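Bedroom chores, again
March 5, 2025

Vacuuming is solved. Bedding and clothes are not. A t-shirt left on a duvet has no fixed shape, so the planner has to pick a grasp point on something it has never seen folded that way. 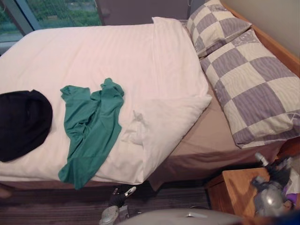 My own log for February has 400 grasp attempts on soft items, with 11 drops I could not explain. Speed is the bigger problem. A person clears a bed in well under a minute.

Hands with more fingers help with thin cloth and add joints to calibrate.
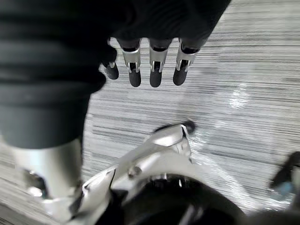 I still run two fingers for most tests. The Semeniuk grasp planner handles shirts acceptably. Pillowcases are next.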